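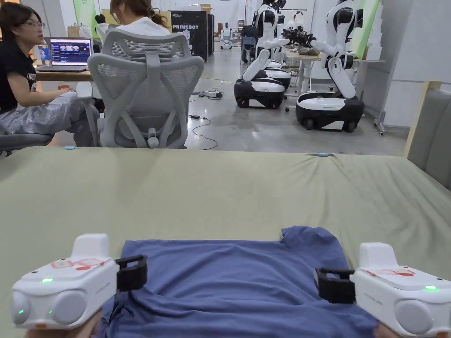
Minutes of the Owners' Meeting, Clovavska Holiday Apartments

Held on 12 January 2023 in the breakfast room, ground floor
Chair: Gwendolyn Delacroix
Minutes: Juniper Kasprzak
Present: the owners or their representatives for 18 apartments, as signed on the attendance sheet. Vodov, our letting agent, was represented for items 3 to 6.

1. Opening and previous minutes

The Chair opened the meeting and thanked everybody for coming in the bad weather. The minutes of the last meeting were read. One correction was asked for: the sentence about the balcony of apartment 7 should say "the railing will be painted" and not "the railing will be replaced". With this correction the minutes were accepted.

2. Matters from the previous minutes

The new key boxes are installed at the side entrance. Two owners reported that the code wheel is stiff in the cold. Juniper Kasprzak will ask the locksmith if a spray can help.

The sign at the turning from the main road is still missing. The municipality has received our application but has not answered. Guests continue to drive past and turn in the yard of the neighbour, who has complained again. Until the sign is there, owners are asked to put the sentence "turn left after the white chapel" in their arrival message.

3. Report of the letting agent

Vodov presented the summer season. July and August were fully booked for almost all apartments with sea view. The apartments to the courtyard had free weeks at the end of August, and the agent believes that the photographs are a part of the problem. Several of them are old and show furniture that is no longer there. Vodov offers a new photo session before Easter at the price of 200 euros per apartment. The owner decides alone if he or she wants it.

The owner of apartment 4 asked why her apartment is shown as suitable for six guests when it has beds for four and one narrow sofa. Vodov answered that this was taken over from the old listing. It will be corrected to "four guests, sofa for one child".

There was a longer discussion about the minimum stay. Today it is seven nights in summer and three nights in the rest of the year. Some owners would like to accept two nights in winter, others fear more cleaning and more noise on the stairs. A vote was taken by raising hands. The result was in favour of keeping the present rule until the next meeting.

4. Cleaning and linen

The cleaning contract with Flerkell ends in March. Flerkell has offered to continue on the same conditions, but with a new price for changes made on the same day. Owners were mostly satisfied. The complaints were the following:

Apartment 2: the oven was not cleaned between two bookings.
Apartment 11: guests found only one set of towels.
Apartment 15: the windows to the terrace were left open during rain, and the floor by the door has become swollen.

The Chair proposed to renew for one year and to attach a written checklist, with the oven and the windows on it. Accepted, with one owner against, who would prefer to compare at least one more offer.

It was also discussed if the linen should be the same in the whole house. Now each owner buys his own and it gets mixed in the store room. Juniper Kasprzak suggested plain white for all, marked with the number of the apartment in the corner. The owner of apartment 9 wants to keep her own bedcovers, which match the curtains, and this was found reasonable — bedcovers are not included. No decision on sheets and towels. Owners will send their opinion in writing.

5. Swimming pool

The pump made a loud noise from the middle of September and was switched off two weeks before the planned date. The company Fedoruk has inspected it and recommends a new motor. Their offer is 1,000 euros with installation. The Chair reminded the meeting that the pump is already old, and an owner asked if it would be wiser to buy a complete new one. Fedoruk will be asked for a second offer for comparison. If it does not come in time, the motor will be ordered, so that the pool can open with the season.

Pool hours stay from 9 in the morning until 8 in the evening. The request to permit evening swimming until 10 was rejected because the bedrooms of the ground floor are directly beside the pool. Vodov will change the text in the listings, where "24-hour pool" is still written in two places.

6. Parking

There are fewer places than apartments in use during summer. It was agreed that each booking gets one place and that this must be said clearly before the guest pays. A second car can be left at the public car park behind the bakery. The place beside the bins remains free for the rubbish lorry, also at weekends.

7. Other business

The light on the second floor goes off too quickly and guests with luggage stand in the dark. The timer will be set longer.

An owner asked if dogs can be allowed in the courtyard apartments. The house rules say no, and a change would need to be on the agenda in advance. She will write a proposal for the next meeting.

The barbecue must be brushed after use. It was found dirty many times, also after visits of owners and not only of guests.

8. Next meeting

The next meeting will be held after the summer season, in the same room. The Chair will send the invitation at least one month before. Proposals for the agenda should be sent to Juniper Kasprzak.

The Chair closed the meeting.

Signed: Gwendolyn Delacroix, Chair
Juniper Kasprzak, for the minutes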